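Fliduvholm Band 3 -- fitness and sleep tracker

Posted 8 Mar 2026 by Ailsa Baird, Clostetti shop

I sell a lot of trackers, and I wear most of them for a while before they go up on the site. The Fliduvholm Band 3 has been on my left wrist since February and I still haven't swapped it out, so take this page as coming from someone who likes the thing (and who will tell you about the clasp in a minute).

What you get in the box: the band module, one strap in small/medium, one in medium/large, a charging clip and a folded sheet of instructions in very small print. There's no wall plug. Any ordinary USB one you already own will do fine.

It tracks steps, heart rate, sleep and skin temperature. The screen is a narrow strip and it's black until you tap it or turn your wrist, which I prefer at night -- my old watch used to light up the bedroom every time I rolled over! You can turn the wrist gesture off completely in the app under Display.

Battery life is the reason most people ask me for this one. Fliduvholm says 18 days. I got a bit less than that with heart rate set to continuous, and I charge it while I shower, so I've never really had it run flat on me. If you switch on the temperature readings every night it drops faster, and the app will warn you.

The app is called Branomon and it works on both kinds of phone. Setup was quick for me, but my colleague Vusumuzi Swanepoel had to pair his twice before it would stay connected. If yours does the same, delete it from your phone's Bluetooth list first and then add it again from inside Branomon, not from the phone settings. After that his was fine. You don't need a paid plan for anything listed on this page, and you can export your history as a plain spreadsheet file, going back as far as you've worn it.
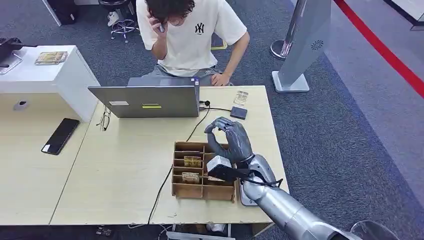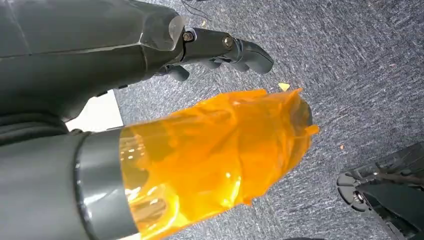

On the phone at the laptop (first photo).

Now the clasp. It's a push-through pin, and out of the packet it's stiff. Really stiff. I needed both hands and a table edge for the first few days, and then it loosened up and I stopped thinking about it. If you have sore fingers or just don't want the fuss, get the Alaoui loop strap, which is woven and closes with a hook-and-loop tab. It fits the Band 3 and the older Band 2, and it dries faster after a swim than the one in the box, too.

Sizing: the medium/large strap goes up to a 258 mm wrist on the last hole, so it fits over a jacket cuff if you run in the cold. The small/medium is good for most people I've fitted in the shop. Wear it a finger's width above the wrist bone and snug enough that it doesn't slide, otherwise the heart rate numbers jump all over the place when you run (mine did until I tightened it).

A few things it won't do. It has no GPS of its own, so for a mapped run you have to carry your phone. It doesn't take calls, it doesn't play music, and it only shows the first couple of lines of a text message. If you want those things you want a watch, and I'm happy to talk you through the ones we stock.

Colors: black, sand, dark green
Screen brightness: 200 nits
Water: fine for pool swimming, not for diving
Straps: swappable, no tools needed
Returns: unworn straps only, module any time in the return period

Black is in stock now. Sand and dark green are on order, and if you leave your email on the product form I'll write to you when they come in.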